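Baskets, Bins and One Long Table
Sisent Rooms – Gallery – Storage and Sorting

Words and captions: Ieva Rätsep
May 2023

There is a particular kind of person who owns more containers than things to put in them, and I have been that person since a closing-down sale in Drumlow got the better of me in March. I went in for a washing-up bowl. I came out with a stack of bins up to my chin and no washing-up bowl, and had to be let out of the shop by a child.

So a page of baskets was always going to happen here sooner or later. The gallery readers liked the doorknobs (127 of you wrote in, one of you in verse) and were cooler about the draught excluders. Storage falls somewhere between the two. It is duller than a doorknob until you have to live with the wrong sort, and then it is all you can talk about at parties.

The set is a plain one: yellow plastic, black plastic with holes, dark grey, and a pale wooden table for the lot to sit on. A little shelf at the back, a plant, a lamp. The yellow does nearly all the work. I have long held that every sorting job needs one colour you can see from the doorway while holding two bags and a dog lead.

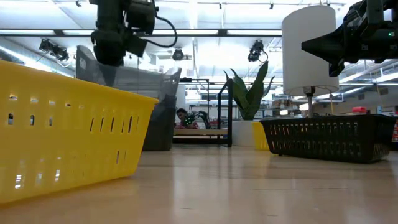

Yellow up close, with slots in the side and the light coming through. The dark mesh bin behind is the quiet type.
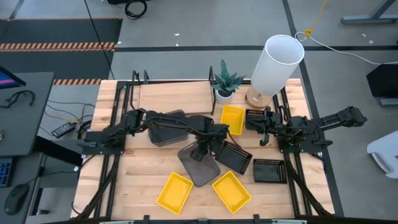
Everything out at once. Three yellow, three black, two dark grey, and a plant at the back keeping its own counsel.

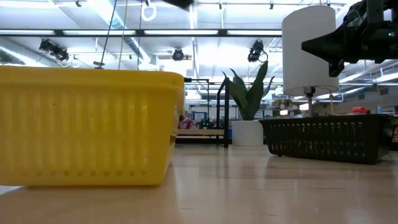

Yellow in front, black further off, and a tall white lampshade that thinks rather well of itself.
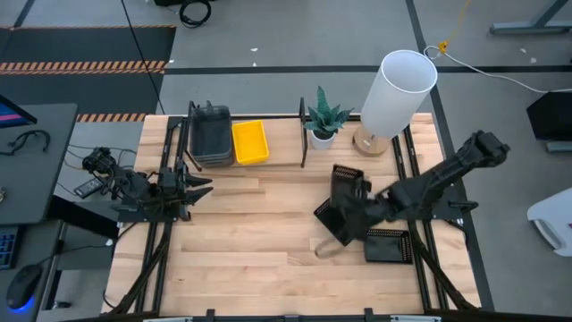
Grey bins nested on the shelf with a yellow one beside them, and three black baskets still out on the table.

Reading time: 6 minutes

Now, the case for baskets with holes. My mother's view was that a hole in a container was a fault, and she would have sent most of these back. But a slotted side lets you see that there is something in there, which is often all the information you need. It lets air at the onions. It also lets out hairgrips, dried lentils, small screws and the backs of earrings, so please do not write to me about those. Doaa Tawfik already has. Doaa keeps buttons, and once put a year's worth into a perforated basket and carried it upstairs.

For anything smaller than a walnut, use a solid bin. For gloves, scarves, potatoes, dusters, swimming things and the many leads that belong to nothing, use holes.

Nesting is the other great question. Bins that nest are a joy for exactly as long as they are empty. The trouble starts when you buy two lots from two shops, as I did with a set of Tazi boxes and some nameless ones from Drumlow, and find that they look like cousins and stack like strangers. They go in as far as the rim and then they jam. I have stood on the kitchen floor with one foot in the bottom box, pulling, and I do not recommend it before breakfast. Buy all your bins of one kind on one day, and buy one more than you want, as the shop will stop selling them the moment you get home.

On colour coding I have softened with age. I used to have six colours and a key pinned inside the cupboard door. Yellow was "urgent", blue was "post", and there was a green whose meaning I lost some time ago and was too proud to ask about. These days I would stop at three. Yellow for things going out of the house, black for things staying, grey for things you have not made up your mind about. The grey will fill first. Let it.

Then there is the table. You cannot sort on a bed, whatever people claim, as you will want the bed back by ten o'clock and everything will end up on the floor in a worse order than it started. You cannot sort on the floor either after a certain birthday. A good long wooden table with nothing else to do is worth any number of clever boxes. Spread the containers out on it before you fetch a single object. It looks like a market stall with no stock, and you will feel a bit silly, but you will put things in the right place the first time because the right place is already there waiting.

A shelf at the back of the table earns its keep too. Mine is a plank between two metal ends and cost less than the bus fare to collect it. Finished bins go up on it. Otherwise they sit at your elbow and you start second-guessing them – out comes the fondue set again, and there goes the afternoon.

I would leave the lamp out until the end. I never do. The house in Pratovport where I learnt all this had one on the sorting table permanently, and we knocked it over so regularly that the shade had a good side and a wall side. The plant did better. Plants with pointed leaves tend to look after themselves.

Several of you have asked where to get yellow baskets like these and I am no help at all. Try the back of any hardware shop, low down, behind the mops.

Next in the gallery: coat hooks, including the one that came off in my hand.

More from Sisent Rooms
Doorknobs, a reader's selection
Draught excluders (by no demand whatsoever)
Under the stairs with Doaa Tawfik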